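We use cookies to keep this site working. OK / Settings

Oler Pantry Shelf — Set-up Guide, section 5: Loading the shelves

Do this after the shelf unit is level and the wall strap is on. Not before.

1. Wipe each shelf, let it dry. Skip the spray polish, it makes bottles slide.
2. Heavy stuff low. Bottom shelf takes up to 111 pounds, spread out — don't stack it all at one end.
3. Tall bottles and tumblers next. Hold by the body, not the rim. Stand them upright, one hand on the shelf edge while you do it.
4. Clear containers and covers go at eye level so you can see whats in them. Baked goods here too.
5. Small colorful packets last, front row, labels out.

Note: open tumblers collect dust. Store them mouth down or put a lid on.

CAUTION: Don't lean across a full shelf to reach the back. Take the front row out first.

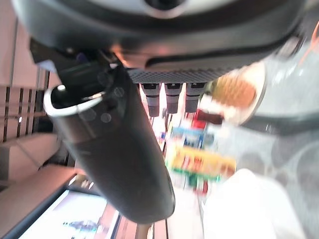 Fig. 2. Black bottle or tumbler with white rim, shelf products behind.

6. Check gaps. A finger width between bottles is plenty. If they touch, move one down a shelf.
7. Push gently on the side of the unit. Any wobble, unload and redo the feet (section 2). Dont shim with cardboard.

Spare shelf clips are part no. 482, in the Namus bag with the screws. Missing bag — contact us before you load anything.

Oler Home Storage | Contact | Copyright Oler | Back to top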